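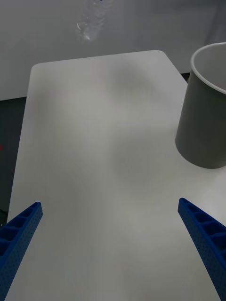
Wrist view, gray cup on the white board, fingers open.

Jan 15, 2026. Bench notes, cup clearing.

Goal for the day was the same as it has been since July: cup goes from board to rack, no human hands, no swearing. Managed part of the first one.

Setup: white board on the dark table, gray cup on the right-hand side, blue fingers. Dramby is running the arm. Gorden is still apart on the other bench waiting for a wrist bearing, so anyone hoping for a two-arm dishwashing demo can go home and wash their own dishes.

Ran 19 tries. 15 ended with the cup in the rack, right way up. Of the other four, two were knocked over on approach and two were picked up fine and then let go of early, over the floor. The cup is sturdy and has had worse. I'm calling a pick good only if the cup ends up standing in the rack with no help. Mared wanted to give half credit for "in the rack, but sideways" and I said we could do that once my kids get half credit for it too.

The knockovers are the same story both times. Cup well over to the right, arm comes in with the fingers spread wide, and the right finger gets to the cup before the planner thinks it should. The cup sits half out of the wrist view when it's over there, so the model is guessing at the far side. It guesses small. I padded the width estimate by hand and the next few went clean, but that is a fudge and I'm writing it down as a fudge so that I can't pretend later.

Gray cup on a white board should be the easy case. It mostly is. The shadows on the board are the annoying part. The soft dark patch in the middle gets flagged as an object now and then, at low confidence, and once Dramby went and politely tried to pick it up. Closed on air, lifted, carried the air to the rack, put it down with great care. Logged itself a success. Thaddäus has asked for a clip of this for his slides and can have it when he returns my calipers.

To do on that: check finger gap at lift against expected cup width. If the fingers close all the way, there is no cup. I am slightly ashamed that this wasn't in there already.

Early releases: not vision. Force reading drops as the arm swings out past the table edge and the grip controller takes that as "we've arrived." Thaddäus thinks cable drag on the sensor lead. I think threshold. We did one run with the lead taped down along the forearm and it held, which proves nothing either way, so of course we both went to lunch feeling we'd won.

Time. I clear a cup from the table to the rack without noticing I've done it. Dramby takes long enough that I made coffee, came back and it was on the return stroke. Fine for a thing that works nights. Less fine if you'd like the table back before dinner.

Mared Hughes asked me to put down a plain answer for the Orkthorpe people, who want to know whether they can put one in the staff kitchen. Plain answer: if every cup is this cup, on this board, one at a time, empty, with someone in the building, yes, most of the time. If it's an actual staff kitchen, with spoons standing in things and a mug somebody left a teabag in, no. I'd revisit after the width fix and the air check. I would not let it near the good mugs.

She also asked about the bolt trays on the shop floor, same gripper. I'd bet on those sooner than the kitchen. Trays come in one size, they live in one place, and they're never left half full of cold soup. Haven't tested it, so that's an opinion.

Next:
- finger gap check before lift
- width estimate when the cup is partly out of view, properly this time, take out my fudge
- lead taped vs. untaped, enough runs to settle it
- lower release threshold, separately, NOT on the same day as the tape
- try Mathias's planner with the cup on the right, he says it backs off and comes in from a better angle
- get calipers back

Left Dramby parked, air off at the wall. Rack needs a wipe. Did it myself, took no time at all.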